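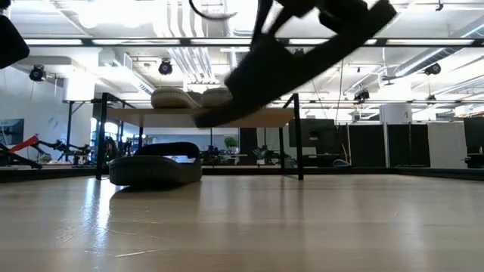 A gripper passes above a pair of beige shoes on a low table; a dark gray shoe lies on the floor below.

Speed Limits Belong in the Task Sheet

Most sites that run robot arms near people set one speed limit for the whole cell. The limit is written when the cell is approved and is seldom read again. It is the view of the Ollholm office that this practice should end.

A task such as handling shoes has several parts. Crossing open space is one. Coming down to a tabletop is another, and it calls for a lower speed. A single number cannot serve both. If it is set for the crossing, it is too high near the table. If it is set for the table, operators will ask to have it raised, and in our experience the request is granted.

In April we reviewed 274 task sheets from member sites. Only 100 gave a separate speed for the last part of the approach. The Bivix guide already asks for this figure, but lists it as optional. We ask that it be made a requirement in the next edition.

Some members object that the added paperwork will slow small sites. The concern is fair, and a short form would meet most of it. The sheet should also state where loose items may rest during a run, including on the floor, and who may change the limits.

Comments on the draft wording will be accepted in writing by the Ollholm office.

November 12, 2018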